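Luvetti Garment Handling Cell: Maintenance Meeting
Minutes, February

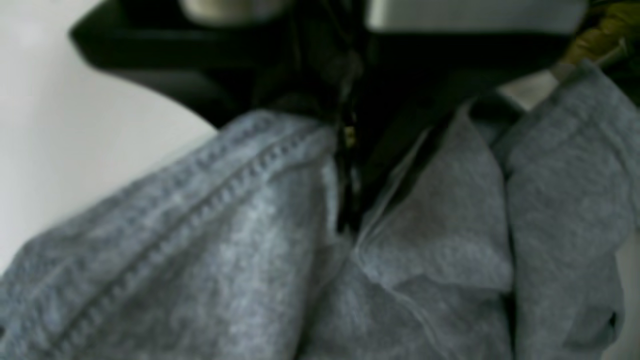
Present: Leif Solberg (chair), Settimio Colombo (cell maintenance)
Apologies: Farina site representative

1. Previous minutes
Accepted without change.

2. Gripper
Mr Colombo reported that both finger pads were replaced at 742 operating hours. Grip on heavy fleece had been slipping at seams. Closing force is now set at 4 on the controller scale and is to remain there until the next inspection.

3. Wrist camera
Recalibrated after the pad change. The mounting screws had worked loose and were retightened. Mr Solberg asked that they be added to the weekly check sheet.

4. Spares
Trasura has quoted for pads and one wrist cable. Order approved, to be charged to cost centre 109.

5. Inspection interval
Agreed at 300 hours, down from over 700.
Action: S. Colombo to amend the Brukent service schedule.

Meeting closed 3:40 pm.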